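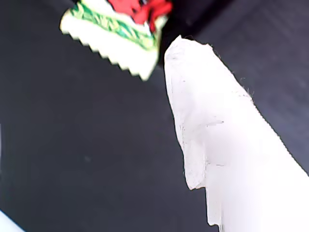

According to Corinne Haverford, students who attend an open day tend to remember what the machine picked up and forget how it was told to do so. Her remark was made at the close of last term's visit, and the course staff have arranged these notes with it in mind.

Unit 4: Visit to the Tivville Handling Laboratory

The visit takes place on the Sunday of the May open day. Students should report to the Scanlon entrance by 8 a.m. and sign in under the course name. The public program begins later in the morning, and the early hour is reserved for this class.

Subject of the demonstration

The laboratory will show the handling of small, light items on a dark work surface. The white-wrapped finger and the red, green and white item beside it are typical of the work. Items of this kind bend or shift under slight contact, and the approach of the finger therefore matters as much as the grip itself. Students should watch the last short stretch of travel before contact.

Points to record

Each student is to follow two complete attempts from the same position at the rail. Notes should state where the finger stopped, whether the item moved before it was held, and what the operator changed between attempts. Failed attempts are to be recorded in full.

Noemi Park will take questions on the Ultero control software after the second run. Questions on the wrapping of the fingers should be held for the workshop session in the Trorkness Room.

Written work

A report of two pages is due at the seventh class meeting. It should describe one attempt in order and propose one change to the approach path. Sketches may be attached and do not count toward the length. Students unable to attend must contact the course office before the visit to arrange a substitute assignment.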